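4.3 Outdoor sessions

The bench results in the previous section were collected under fixed lighting, and they flatter both hand-held kits. Claims that a wrist camera is enough by itself have mostly been made from recordings of that kind. We therefore repeated the comparison outdoors, at a table with a white cloth, using soft toys as the main objects. Plush is hard on a close camera. It deforms, it sheds few usable features, and it fills the lens well before the fingers close.

Each recording was passed through the Melance tracker with its default settings and then through the Trondex tracker, again untouched. We did not tune either one for daylight. A vendor who promises operation "anywhere" should not need us to.
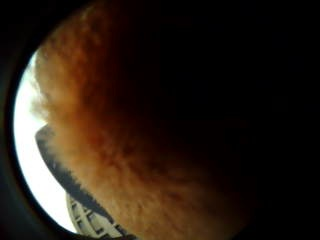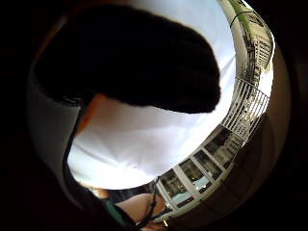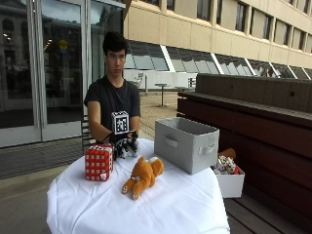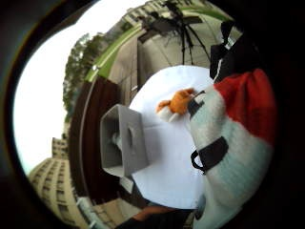 Figure 11. Outdoor session, top to bottom. First, second and fourth: views from cameras on hand-held grippers. Third: fixed camera, with the operator at the table and the marker cube on top of the hand-worn kit.

The views in Figure 11 differ a great deal in what they offer a tracker. In the first, blurred plush and darkness leave little to match against. In the second, a black shape and white material take up most of the view, and the background is squeezed into a curved band. The fourth keeps the table, the trees and the buildings in sight, and we suspect that published demonstrations lean heavily on views like it.

Of 311 recordings, the Melance tracker lost its pose in 20 and the Trondex tracker in 11. We would not read much into that gap. Trondex discards recordings it considers short before reporting anything, and its manual does not say how short. The marker cube gave a usable reference from the fixed camera, but only while its faces were turned toward the lens, so it cannot settle the cases we care about most.

Greenwood mode, which fills lost segments by interpolation, removed every reported failure. It also produced smooth paths where we had no evidence of the true motion, and we left it off for all later tests.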